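Rerkance Assembly Group
Equipment Planning Meeting – Minutes

Date: 3/27/26
Present: Fatima Osagie (chair), Babatunde Haruna, Osaze Nnaji, Noeline Hollis
Absent: Chidubem Ezeani (sent written comments)
Minutes: Noeline Hollis

1. Minutes of the last meeting

Approved with one change. Under item 4, "second bench" should read "second controller." Noeline will fix the copy on the shared drive.

2. Fixture boards

Osaze reported on the insertion cell. He wants the next purchase to cover fixture boards before anything else. The gray plastic board now in use has slotted frames, taller recessed frames, an open square box and brackets on one panel. He would like spare boards on hand so that a change of layout does not stop work on the cell.

Babatunde asked whether the spares should be printed in-house or ordered. Osaze has a quote from Tillman at $398 per board, with a minimum order of two. In-house printing is cheaper per piece but ties up the printer, and the last board printed here had to be sanded at the mounting holes. Fatima said she would accept the Tillman price if delivery is under 17 working days. The quote does not give a delivery time.
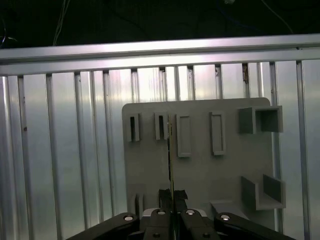 Rod held in the gripper at the fixture board, insertion cell.

Chidubem's comments asked that any new board use the same mounting pattern as the old one. Agreed. He also asked for a drawing to be kept with the order, as there was none for the first board and the dimensions had to be taken off the part.

Decision: buy two boards from Tillman, subject to delivery time. Osaze to confirm.

3. Gripper fingers and spares

There are no spare fingers in the cabinet. Babatunde proposed an order of 10 pairs, to be drawn down over the year. Fatima thought this was high. Osaze said wear depends on the task and that thin rods are harder on the pads than board work is. No wear log has been kept, so the group could not settle it on figures.

Decision: order four pairs now. Babatunde to start a log of finger changes and bring it to the next meeting. The question of a larger order is left open.

Screws and linkage parts will go on the general supplies order and do not need approval here.

4. Computer board work

Noeline presented the request for the motherboard tasks, which cover memory slots, expansion slots and connectors. Her written summary was circulated before the meeting and is copied below.

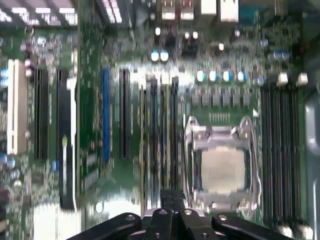 Noeline Hollis
Purchasing Coordinator

The motherboard work needs three things from this budget. The first is a stock of used boards. Zirkitz sells tested pulls in lots of 50, mixed models, and will not split a lot. The second is memory modules and expansion cards to match. The third is a clamp that holds a board by its edges and lets us swap boards without tools. I have left cameras out of this request – they fall under the vision budget.

Mixed lots are the main problem. Slot positions differ from board to board, and a clamp made for one size may not hold the next. I suggest we ask Zirkitz for a single-model lot, even at a higher price, and wait on the clamp until we know what we are getting.

Discussion followed. Osaze preferred mixed boards, as the program will have to handle more than one layout in the end. Babatunde agreed in principle but said the first round should be one model. Fatima asked where the boards would be stored. Noeline said the shelving in the parts room is full and one bay would need to be cleared.

Decision: Noeline to get a price for a single-model lot. Clamp deferred. Osaze to clear the bay.

5. Second controller

Carried over. The Ferkska service contract runs out in November and the renewal terms affect whether a second controller is worth buying. Chidubem has the terms and will report when he is back. Fatima asked that no one contact the Ferkska sales office separately in the meantime – the last time this happened we received two different quotes.

6. Other business

Purchase forms must now show the budget line as well as the project name. Forms without it will be sent back.

Action items

Osaze Nnaji: delivery time from Tillman; drawing for the fixture board; clear one bay in the parts room
Babatunde Haruna: order four pairs of fingers; start the change log
Noeline Hollis: single-model price from Zirkitz; correct the previous minutes
Chidubem Ezeani: Ferkska renewal terms

Next meeting to be set by Fatima once the Tillman and Zirkitz replies are in.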